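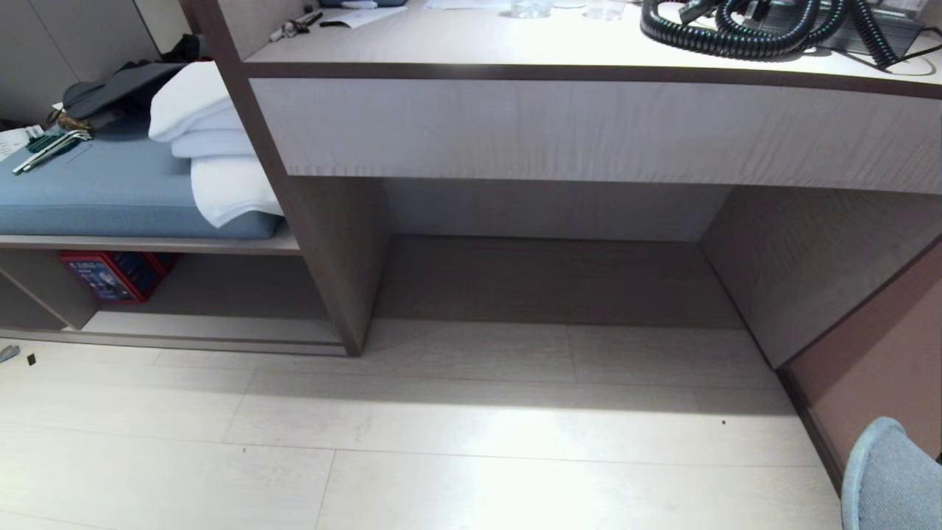
Chapter 6. Showing, Not Telling

Teaching a robot by demonstration begins with a person doing the job and the machine keeping a record of it. No code for the task itself. You do it, it watches, or it gets dragged along, and later something is fitted to what was recorded. Sounds easy. Now take a real room. Folded white towels piled at the end of a blue bench cushion, green-handled tools on the same cushion, a coil of black tubing looping over itself on the desk. Say "put the towels on the desk" to a person and they get on with it. Try writing that as a list of positions. How high is a soft pile? Where does the tubing end and the free bit of desk begin? You would be at it until December. Showing it takes less than a minute, and that is the whole case for this chapter.

6.1 Two ways in

By hand. You take hold of the arm and move it. The motors go slack (or nearly, they still hold up the weight of the arm) and the joint angles are logged as you go. Good points: cheap, no extra kit, you feel the contact when the fingers touch something. Bad points: you are in the way. Your own arm turns up in the camera view, and it won't be there later when the robot works alone. Also it is hard work with two arms at once. Try it in the lab, Exercise 6.2, and see how long your shoulders last.

By remote control. You stand back and drive. Could be a joystick, a headset, or a smaller copy of the arm that you move while the big one follows. Camera view stays clean. But you lose touch, mostly, and there is a delay. In the Tomovard trials the delay was 135 milliseconds and Obadia Temba, who did most of the driving, learned to wait for it without noticing he was waiting. The recordings have the waits in them. So did the robot, afterwards. Pauses before every grasp, for no reason the robot could have had.

Remember that one, we come back to it in 6.5.

6.2 What gets recorded

At the least: joint angles, gripper opening, camera pictures, and a clock that all of them share. The clock is the bit students skip. If pictures and angles drift apart the robot learns to close its hand on where the towel was. Yolanda Marulanda's group threw away 22 demonstrations over this, and that was after somebody had checked them by eye. Check with numbers.

Things that are useful but often left out: force at the wrist, who was driving, and whether the try was any good. Keep the bad tries. Label them, dont delete them.

6.3 How many is enough

Depends on how much the room changes. Same bench, same pile, same spot, you may get by with very few. Move the pile, fold it differently, leave a bag next to it, and the number climbs fast. The Awasthi set used later in this book has 3,000 demonstrations of 2 tasks, and it still does badly on soft things stacked against a post or a wall, where one side of the pile cant be reached. Keep that in mind when you you read the results table.

Before going on, read Appendix B on joint angles if you haven't. Section 6.4 assumes it.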